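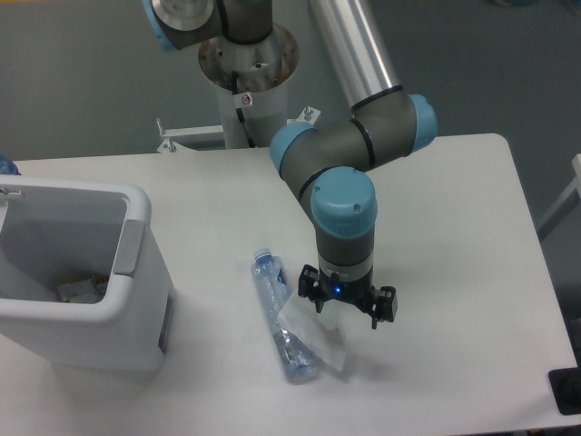
## Ticket 1119 - bench table, top marking and bottle left out

**Opened:** Sunday, September 12, 2021
**Site:** Omurbridge, ground floor
**Item:** Flika table, white, rounded corners
**Priority:** low

### Reported

Dull patches on the white top that don't come off with a damp cloth. Reporter also says drink bottles keep getting left on it and asks whether the table can still be used for sorting recycling.

### Log

1. Checked the top under the room lights. The finish is matte, so some dullness is normal. The patches are near the front edge and feel slightly tacky.
2. Wiped with warm water and dish soap, then dried. Small improvement.
3. Asked what was used on it in August. Answer was Gananent spray, the full-strength one. It leaves a film on matte tops if it isn't rinsed.
4. Rinsed twice with plain water and left it for five minutes each time. Tackiness gone, one faint patch left.
5. Bottle on the table is clear plastic with a blue screw cap and a blue label, already partly crushed. It can go in the recycling. Cap stays on at this site.

### Still open

- Faint patch near the front edge. Try one more rinse before ordering anything. Engström lists a replacement top as part 511, but the colour may not match.
- Gananent bottle to be moved to the cleaning cupboard and labelled "floors only".

### Answer to reporter

Yes, keep using the table for sorting. Empty bottles before they go on it, and wipe up drips the same day - sugary drinks mark this finish faster than water does. Soap and water only from now on.

Status: waiting on second rinse.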